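Good practice for episode resets in a simulated home: what do you write down?

Asked by Ginwood in Simulation and Testing
14 July views: 2877

We run a mobile robot through simulated flats before it is let anywhere near a real one. Until March there was one person doing it and everything was in his head. Now several of us start runs, and we keep getting results that can't be compared, as one person moves the start pose, another leaves the objects where the last run put them, and so on.

I've been asked to write a short set of house rules. I'm not after a formal standard, more the sort of sheet you would pin up next to the screen. What do other people have on theirs? I am mostly interested in the start of a run: what gets checked, what gets saved, and who is allowed to change the room. The tasks are simple fetch jobs, bottle or bowl from one surface to another, with some driving between rooms.

Also, do you treat a simulated collision the same way as a real one? There is some disagreement here. One side says a bump in simulation costs nothing, so log it and carry on. The other side wants the run stopped.

Stultirix

Depends on your simulator. Ours saves the random seed by itself, so we never wrote any rules and it's been fine. For collisions just set a force limit and ignore anything under it.

Afonso Leitão

I wrote the sheet we use at Quintela, and it has been through a few rewrites, so I'll give you the current one with notes. It won't all suit you.

Before that, on the answer above: a saved seed is not enough. The seed only gives you the same room if the scene files and the physics settings are the same as well. We lost most of a week to a counter that someone had made slightly deeper without changing the version number. Every run before the change looked worse than every run after it, and we had put that down to the new grasp planner.

On collisions, we stop the run. Small contacts between the gripper and the object being fetched are allowed, obviously, and so is light contact with the surface it stands on. Anything else ends the episode and counts as a failure, including the base touching a wall or a door frame. If you let runs continue, the planner gets tuned by people looking at success rates, and it slowly learns that scraping through doorways is acceptable. Then it does that on hardware. A force limit is useful as a second figure in the log, but I wouldn't use it to decide what counts.

The sheet:

Versions. Write the scene version, the robot model version and the physics time step in the run header. If any of them is missing the run is not used for comparison. You can still keep it for debugging.

Room changes. One named person per scene may edit it. Everyone else asks. An edit means a new version number, even if it is only a picture moved on the wall, as that can matter to localisation.

Full reset. Reload the scene from file between episodes. Do not drag objects back by hand in the viewer. Dragged objects can end up resting a hair above or inside the counter, and they will jump when physics starts.

Settling time. Let physics run for 2 seconds with the robot held still before the task begins. If any object has moved more than 12 mm in that time, throw the reset away and load again. Small round things are the usual trouble.

Start view. Save one view of the room with the robot's arm out of it, before the first command. Check it by eye against the reference view for that scene: objects on the counters, doorway open or shut as the task sheet says, floor clear along the route. It takes a moment and catches more mistakes than the automatic checks do.

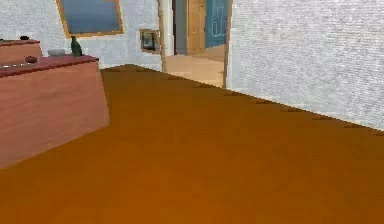
Stopping and logging. The person who started the run stays with it for the first 2 episodes. After that it may be left alone. Failed episodes are kept, never deleted, and the reason is picked from a fixed list so that people don't all invent their own words for the same fault. "Other" is on the list but needs a sentence with it.

We had a rule about lighting too, and dropped it. If your perception is trained on varied lighting you will want to put it back in and log the light settings with the versions.

Brometti

Agree with stopping on collision. We argued over it as well and ended up with the same rule, except that the base gets one light touch in narrow doorways, logged separately. I'm not sure that exception was wise – it is used more than it should be.

One thing I'd add is to keep the sheet to a single page. Our first version had a section for every sensor and people signed it without reading. The sensor checks now live in the launch script, which refuses to start if one of them fails, and the page only has what a person needs to decide or look at.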